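Ticket 313 – Open day demo: arm stops over the dresser and will not place the cup
Queue: Nateck demo support
Opened by: Dzifa Amoah
Assigned to: Nii Aryee
Priority: 2
Status: Resolved

Dzifa Amoah, 9:10
The sim demo for Sunday's open day hangs on the cup task. The arm picks up the blue cup, carries it to the dresser and stops above the corner of the top. The gripper never opens. Visitors will be watching this on the big screen, so I need it to run unattended. I restarted the viewer and got the same thing.

Nii Aryee, 9:42
Which scene file are you loading? Please send the log from the last run and the step limit from the launch settings.

Dzifa Amoah, 9:55
Scene is the bedroom one from the Listbridge share. Step limit is 1000. Log attached. It says "target unreachable" 3 times and then nothing until the limit. 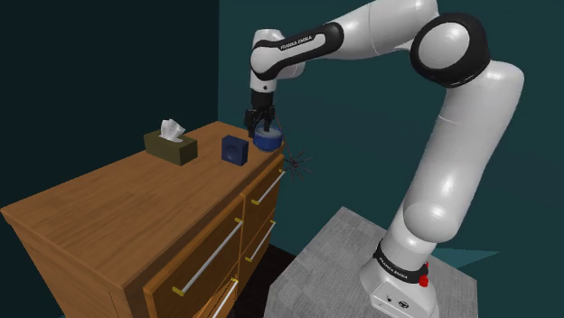 Nii Aryee, 10:30
Thanks. The place target in your log is past the edge of the dresser top, so the planner rejects it and holds position. Somebody changed the dresser offset in the share and left the target where it was.

Fuseini Abugri, 10:48
That was me – I moved the dresser for the Ekside visit and did not update the task file. Sorry.

Nii Aryee, 11:15
Target corrected and pushed. Pull the share, clear the scene cache and reload. Do not edit the offset by hand.

Dzifa Amoah, 11:50
Pulled and reloaded. Cup is placed and the arm goes back to its start pose. I have left it looping over lunch.

Dzifa Amoah, 1:25
Still looping, no errors in the log. OK to close.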